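Speaker notes - Counter layout in small kitchens
Tiago Guerreiro, 15 October 2026

Start with the survey. 1198 kitchens, all rentals, all measured by the tenant with the Plevura sheet. Skip the method slide unless asked.

Main number: 69 percent keep at least one heating appliance out full time. Pause. Most of the room will have one too.

Define terms before going on. Standing zone = strip against the backsplash. Working zone = clear surface in front of the person. Parking zone = whatever is left, normally one end. 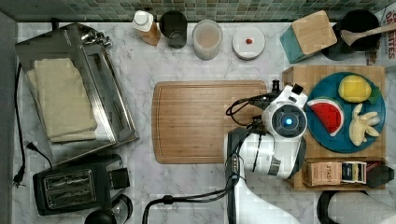
Parking zones fill up first, and they fill with heat. Toasters and small ovens go to the end nearest the outlet, and the cord length fixes them there. Flat tops then get used as shelves. Point to the folded towels on the toaster oven. Cloth on a heating appliance is the most common fault in the Khumalo audit as well - say so, then give the fix: a hook or a drawer for linens, top of the oven kept bare. Second item is the cutting board. It sits in the middle with nothing on it, and the standing zone behind it holds the bottle, jar and pot. That part of the layout is sound. Leave it alone.

Next: board size. Dovenine recommends fitting the board to the working zone and not the reverse. Juice groove costs usable width on all four sides. Mention it, do not dwell.

Steter trial, February. 2 layouts, same kitchen, same cook. Appliances at one end versus split across both ends. Split layout lost on reach and on wiping down. Total of 1849 reaches logged. Chart is in the handout - do not read the axis labels aloud.

Expected question: what about appliance garages? Answer: fine if the appliance is unplugged and cool before the door closes. No data on ventilation.

If short of time, drop board size and go straight to Steter.

Handouts are by the door. Leave the zone diagram up during questions.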